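How to Keep a Reading Notebook for a Long Novel

I started my first reading notebook when I was in the middle of Dillulau, a family novel of 588 pages in which three different women are called Josta. By page 162 I did not know any more which Josta was in the kitchen and which was in prison. I went back to the beginning with a pen, and I have used the same method for every long book after that.

What you need
A notebook that stays open by itself on the table, and a pencil. I do not recommend the phone, you will look at other things on it.

Step 1. Prepare the first pages
Leave the first two pages empty for the characters. On the left page you write the family names, on the right page everybody else. Give each person one line and leave space after the name. In Dillulau the servant Rastogi has one line at the start and needs half a page at the end, so be generous with space.

Step 2. Write after the chapter
Finish the chapter, close the book, and then write two or three sentences from memory. If you write while you read, you copy the author's sentences and do not remember them. When you cannot remember anything, read the last page of the chapter again and try once more.

Step 3. Note the page numbers
For each thing you like, write the page and a few words only. My note for the flood in Norkcombe says "243, the piano in the water", and this is enough for me to find it. Long quotations take too much time, and after a week you will stop.

Step 4. Keep a place for questions
I use the last page of the notebook and go backwards from there. Who sent the letter? Why does the aunt never eat with the others? When the book answers a question, I put the page number beside it. Some questions stay open – I like to bring these to my reading group.
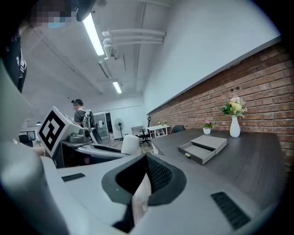

Step 5. Stop in the middle and read your notes
Do this one time, near the half of the book. Correct the wrong names. I usually find that I judged one person too quickly in the early chapters, and I do not erase this opinion. I write the new one under it, with the page.

Step 6. Write the last entry the next day
In the evening when you finish, you are too happy or too angry. Wait until the morning and write one page, without looking at reviews. Then put the title on the cover of the notebook, and the edition too, as the page numbers will be different in another one.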